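Kendulach Household Repair Records
Data card and README, release 2

Summary

The Kendulach Household Repair Records is a table of repair visits to a town repair desk. Each row records one item brought in by a member of the public, the fault as the owner described it, the fault as the repairer found it, and the outcome. The release contains 1,155 rows. It is published for use in teaching, local planning and the study of how long household goods remain in service.

The records were kept on paper cards and later typed into a spreadsheet. The present release replaces the first in full. Users who hold the first release are asked to discard it, as the item codes have changed and the two cannot be joined.

Contents of the release

records.csv: the main table, one row per item
codes.csv: item codes and fault codes, with their plain-language meanings
towns.csv: the districts used in the "origin" column
changes.txt: corrections made between the first and second releases

All files are in UTF-8 text with commas as separators. Text fields that contain a comma are enclosed in double quotation marks. Empty fields mean that the card was blank at that point; they do not mean "none" or "zero." 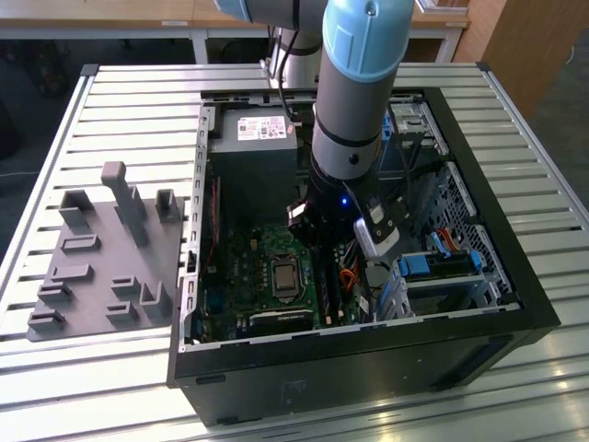

Columns in the main table

card_no: the number printed on the paper card. Numbers are unique but not continuous, as spoiled cards were destroyed.
month: month and year of the visit. The day is withheld.
origin: district in which the owner lives. Owners from outside Kendulach and Drollow are grouped under "other."
item_code: kind of item, from codes.csv.
age_years: age of the item as stated by the owner. Whole years only.
fault_owner: the owner's account of the fault, in the owner's words, with personal details removed.
fault_code: the fault as found, from codes.csv.
outcome: one of "repaired," "part repaired," "advice given," "not repairable" or "withdrawn."
minutes: time spent at the bench. Waiting time is excluded.
parts_cost: cost of any parts fitted, in the local currency, without tax.

The item codes cover small kitchen appliances, lamps, clocks, radios, computers, sewing machines, clothing, bicycles and furniture. Toys are coded by their main material. An item that could fall under two codes was given the code of the part that had failed; a lamp built into a sewing machine, for instance, is coded as a lamp when the lamp was at fault. 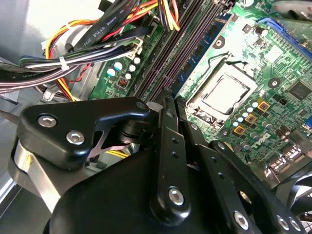 Collection

Cards were filled in at the counter in two stages. The owner completed the upper half on arrival, and the repairer completed the lower half when the work was finished. Staff at the Drollow counter used an older card with no space for the age of the item. For this reason age_years is blank in 230 rows, all of them from Drollow.

Typing was carried out with Skumix, a form-entry program. Each card was entered twice by different typists and the two entries were compared. Where they differed, the paper card was consulted. Where the card itself could not be read, the field was left empty.

Owners were told on arrival that the details of their visit might be published without names. Those who objected were served in the usual way and no card was kept.

Known limits

The records describe items that people thought worth carrying to a counter. Large appliances are nearly absent, and the table should not be used to estimate how often goods of any kind break down.

The age of an item is the owner's recollection. Ages of 5, 10, 15 and 20 years appear far more often than the years between them, and users fitting curves to this column should group the values first.

The outcome was recorded on the day. Items that failed again and were brought back received a new card, and no link between the two cards was kept. A row marked "repaired" therefore states the repairer's judgment at the close of the visit.

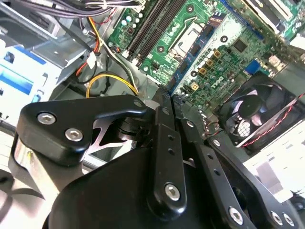
Bench times are reliable for electrical items and less so for clothing, where one repairer often worked on several pieces together and divided the time evenly among them. Parts costs omit thread, solder, glue and other supplies held in common.

The month of October is overrepresented in every year. The desk held an open week in that month with longer hours and free parts up to a fixed limit. Analyses by season should either leave out October or treat it separately.

Corrections in this release

A total of 300 rows have been changed since the first release. Most of the changes concern the fault codes for clocks and radios, which had been taken from a draft list. The remainder are spelling corrections in fault_owner and the removal of street names that had been left in by mistake. The file changes.txt gives the card number, the column, the old value and the new value for each correction, except where the old value was itself a personal detail.

Comments received

Users of the first release were invited to send remarks, and those bearing on the use of the table are printed with the maintainers' response.
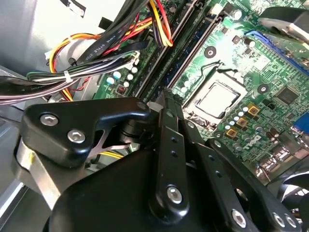
Takács writes that the outcome "advice given" hides two quite different cases: the owner who was shown how to clean or adjust a working item, and the owner who was told where to buy a part and sent home. In a class exercise the two were separated by reading fault_owner alongside the bench time, but the result was uncertain for visits under ten minutes. Takács asks that the value be split in future cards.

The maintainers accept the point. The paper card has been revised and now offers both choices. Existing rows cannot be divided with confidence and will keep the single value.

Terms of use

The table may be copied, shared and adapted for any lawful purpose, provided that the source is named and any changes are stated. Users must not attempt to identify owners, whether from the free text or by joining the table to other sources.

Suggested citation: Kendulach Household Repair Records, release 2, 1 September 2018.

Errors should be reported in writing with the card number and the name of the column.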